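Two Slow Weeks on the Plinier

I'd been promising myself a canal boat holiday for years, and in July I finally booked one, mostly because my knees had ruled out the walking trip.

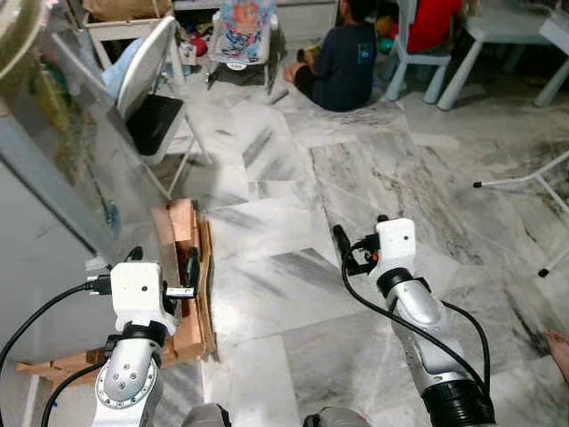 The boat came from Tavares, a small hire firm at Vomulville, and she was called Grustari. Dirceu Meireles handed her over. He gave me an hour's lesson on the tiller, watched me hit the bank twice, said I'd be fine and cycled off home!

And I was fine, more or less. The Plinier is a forgiving bit of water, wide and lazy, with poplars down one side and a towpath on the other (bring a bike if you can, the bakeries are never quite where you moor). I averaged a village a day. Some mornings I didn't untie until eleven, and I had my coffee on the roof with my feet dangling over the side.

The locks worried me beforehand, as I was travelling alone. Most are worked by a keeper, and the one I liked best was Ademir Marinho, who sells plums and very strong cheese from his front step. He told me about 2,000 boats come through in a good summer. I saw maybe a dozen all week — early July is the time to go, before the schools break up.

A few practical things. My fortnight cost 3,492 euros with fuel and bedding, and the same boat in August would have been 3,869. Take proper rope gloves. Fill the water tank whenever you pass a tap, even if you think you've plenty, and don't count on buying anything between noon and three. The shower is tiny but hot.

Tavares takes bookings for next summer from 10/11/26, and I've already asked Dirceu to keep Grustari for me. He wants to know if I've been practising my reversing. I haven't.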